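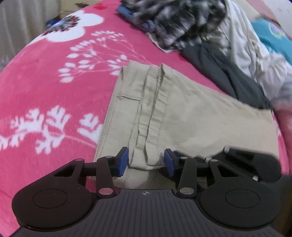

Khakis on the pink fleece, partway through folding

From: Refugio Contreras
To: Sarkinthorpe Home Sewing and Mending list
Date: December 27, 2025
Subject: Re: fold or hang? (and the fleece question)

Hi all,

Meléndez wrote:

> I've got a drawer full of khakis and chinos and every pair comes
> out with a crease across the knee. My mother hung hers by the
> cuffs and swore by it, but I don't have the closet rod for that.
> Does anyone fold theirs and get away with it? Also, a side
> question. What do you all fold ON? My kitchen table is too low
> and my back is telling me about it. And somebody mentioned
> fleece shedding on dark pants, is that a real problem or only
> with cheap fleece?

I fold mine and I mostly get away with it! I was a hanger person for years, then we moved into the Stelell Street place, where the closet is about as deep as a cereal box, and I had to learn. The pair in the picture is my regular beige ones on the spare bed, which is where all the laundry in this house ends up sooner or later. The bed is a good height for me (I'm five foot four, so your mileage will vary) and I can leave a pile there overnight without anyone needing to eat dinner on it.

What I do is lay them flat, one leg on top of the other, and line up the inseams before I even think about the waist. I used to start at the waistband and work down, and that's how you get a leg that wanders off to one side. Then I smooth from the seat toward the cuff with my forearm, not my fingers. Pockets get flattened from the inside. If the pocket bag is bunched up it prints right through the front, and I have sent a child to a band concert with a perfect outline of a wadded-up pocket on his hip.

For the knee crease — fold in thirds. Folding in half puts the line pretty much on the knee, and thirds gets it off there on most lengths. On my husband's long ones I roll from the cuff instead, kind of loose, and stand the rolls up in the drawer like file folders. They come out a bit rumpled all over but there's no one hard line, and rumpled falls out after 20 minutes of wearing them.

Waistbands I haven't solved. Anything with a bit of pleating or gathering up there is going to wrinkle, and I've stopped fighting it. A belt covers most of it and a sweater covers the rest. If someone has a trick, please post it, I'd love to know.

On the fleece. Yes, it sheds, and yes, it's worse when it's new. The pink one with the big white leaves and flowers has been on that bed since October and it's fine under anything light. I wouldn't put black dress pants down on it. I keep an old flat sheet folded over the footboard and throw that on top when I'm doing darks, then shake it out on the porch. Wash the fleece by itself the first few times, no dryer sheets, and clean the lint trap halfway through if you remember. I usually don't.

Oh, and I did do one thing for my back that helped. When I've got a real mountain of it I sit on the edge of the bed and fold on a board across my lap, the big cutting mat kind. It's slower but I can do it in front of the TV.

Separate thing — does anyone still have the Wuketti hem chart that got passed around on here? I had it taped inside the sewing cabinet and it came down when we painted. I only need the part for men's cuffs. A phone picture would be plenty, or just type out the numbers if that's easier.

Also I owe somebody a jar of buttons from the swap and can't remember who. They're by the front door in a grocery bag, so speak up.

Refugio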